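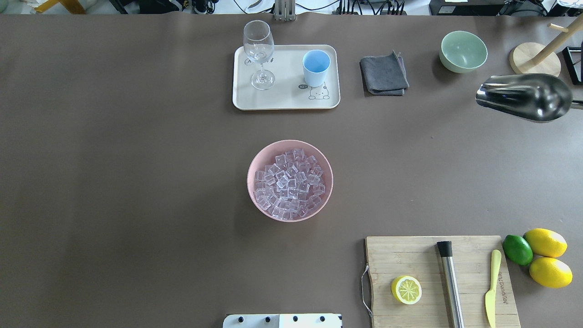
Muddling lemon for a drink at home - how much is enough, and what do you do it in? My sister and I are putting together a small lemon and mint drink for a family lunch in May, and we have been practicing at the kitchen table. I cut a lemon in half on the bamboo board and keep the muddler next to it, and the ice waits in the pink bowl until I need it. I have a wine glass and a light blue plastic cup on the tray, and I can't decide which of them should be used for mashing and which for serving. The wine glass looks nicer, but I don't want to push a steel muddler down into it.

The other trouble is the taste. My first try was weak, so the second time I pressed the lemon a lot harder, and it came out bitter enough that my sister added two more spoons of sugar and still didn't finish it. The recipe is from a handwritten card from our aunt in Numthorpe and it only says "crush lemon, add sugar, ice, water." No amounts and no times.

So I would like to know:

How hard and how long to press the lemon.
Whether the ice goes in before or after.
Whether a plastic cup is all right for muddling, or if I should buy something for it.

I don't have a shaker. I do have a strainer, but it is the large kind for pasta.

Bimla Thakur
Posted 12 February 2025
Viewed 1,407 times

Hannelore Camenzind
Member, 208 posts

The bitterness comes from the white part under the rind. If you press a whole half at once you have to lean on it to get any juice, and by then you have ground up the white part too. Cut the half into 4 wedges, trim away the white strip down the middle, and pick out the seeds. Then put the wedges in the bottom of the cup with the sugar and press straight down with a small twist, five or six times. Stop when the sugar is wet and the flesh has let go of its juice. The rind should still be in one piece.

Sugar goes in with the lemon and not later. The grains rub a bit of oil out of the yellow part of the rind, and that is where the smell comes from. If you add the sugar after the ice it sits on the bottom and you will be stirring for a long time.

If you are using mint, put it in last and press it once or twice very lightly. Torn-up mint tastes like grass and gets stuck in people's teeth.

Ice goes in after all of the pressing is done. Don't muddle on top of ice. It gets in the way of the muddler, and the small pieces melt and water the drink down. I would also leave the ice in the freezer until the lemon is ready. A bowl of cubes on the table on a May afternoon will be half water before you get to your third guest.

For the container, you are right to leave the wine glass out of it. The bowl of a wine glass is thin and rounded, and it stands on a stem, so pushing down into it is a good way to break it. A plastic cup is fine if it is thick enough not to flex. Hold it around the base with your other hand and put a folded dish towel under it so it doesn't slide. Mash in the cup, add cold water, stir, then pour into the wine glass over fresh ice.

I make mine with half a lemon and two teaspoons of sugar per glass. Start there and change it after you taste it.

Rogério Lins
Member, 16 posts

Just use the handle of a wooden spoon. Works the same. I never strain mine.

Kalevi Hyvönen
Member

I agree with most of what Hannelore wrote, but for a family lunch I would not muddle each glass. It takes too long and the last person gets theirs when the first one has finished. Do the lemon and sugar in one heavy mixing bowl or a straight-sided pitcher, let it stand for ten minutes so the sugar dissolves by itself, and then add the water. It keeps in the fridge for a couple of hours. After that the rind starts to make it bitter, so strain it if you want to keep it longer.

Your pasta strainer will hold back the wedges but not the seeds or the mint. A tea strainer held over the glass takes care of the rest.

Check the end of your muddler too. Some metal ones have teeth on the bottom, and those tear the rind and the mint quickly. If yours has teeth, press more gently than you think you need to.

Bimla Thakur
Original poster

Thank you. I tried the wedges with the sugar and five presses, and it was much better. My sister had two. We will do the pitcher for the lunch. Does anyone know if limes need the same amount of sugar?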